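Why do people move to another country?

Maybe in your class there is a girl or a boy who was born in a different country. Maybe it is you. In this page we will explain some words that you hear on the news, and what they mean for a family.

When you arrive in a new country, even small things feel new. You go to the shop and you don't know which drink is the one you like.

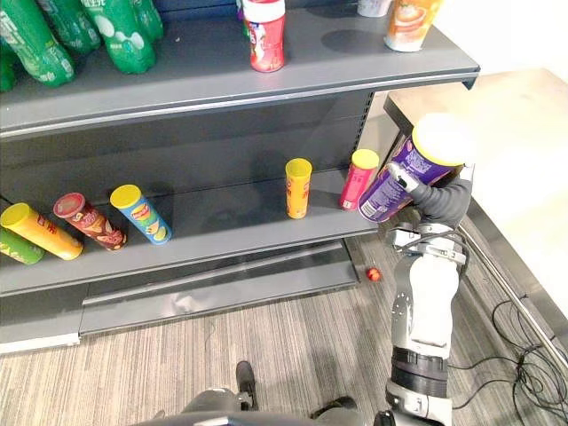
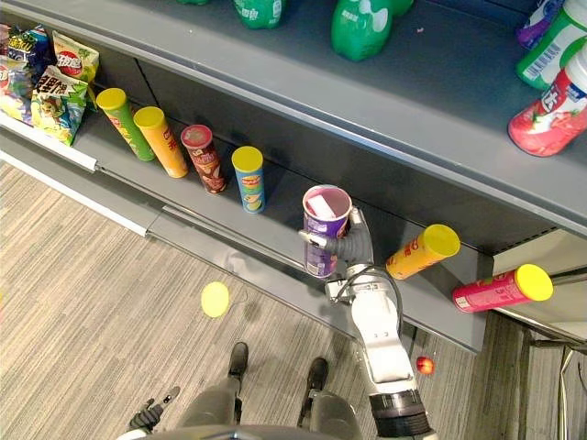
Green bottles on the shop shelves.

What is a border?

A border is the line where one country stops and another one starts. Sometimes it is a river or the top of a mountain. Sometimes it is only a line on the map, and in the field there is just grass and a small stone with a number. On many borders there is a gate with officers, and they look at your passport.

A passport is a little book with your name, your photo and the name of your country. If you want to stay for a long time in another country, you usually need also a visa. A visa is a permission. It says how long you can stay, and if you are allowed to work or study.

Who is a migrant?

A migrant is a person who goes to live in a different place. There are many reasons for this. Mahlet's mother got a job as a nurse. Katsuhiko's father wanted to be near to his own parents, who were getting old. Some people go to study and then they fall in love and stay!

Who is a refugee?

A refugee is a person who had to leave their country, because it was too dangerous to stay there. Perhaps there was a war. Perhaps a person said in public that the government did something wrong, and after that they were in danger. A judge or a journalist can become a refugee, and so can a baker.

When a person asks another country for protection, we say that they ask for asylum. Officers listen to their story and ask many questions. Then they decide. This can take months, and sometimes years, and the waiting is hard for children.

Jhonatan was eight when his family asked for asylum. "I had my school bag and one football shirt," he told us. "The first word I learned was 'queue'. I could say it but I could not write it."

Who makes the rules?

In many countries the rules about who can come and stay are made by the parliament. People don't all agree about these rules. Some think that more people should be allowed to come, and others think fewer. You may hear grown-ups discuss it quite loudly at dinner. It is allowed to ask them what they mean, and it is allowed to have your own opinion.

What can I do?

If somebody new comes to your class, say your name slowly and ask for theirs. Learn to say it properly – this is already a nice present. Show them where the toilets are and where you eat. Don't ask on the first day why they left their home. Maybe they will tell you later, maybe not.

Words to remember

Border: the line between two countries.
Visa: a permission to enter or stay in a country.
Migrant: a person who moves to live in another place.
Asylum: protection that a country gives to a person in danger.

Written by Dezső Bodnár for the Ginau children's pages, 28 Dec 2020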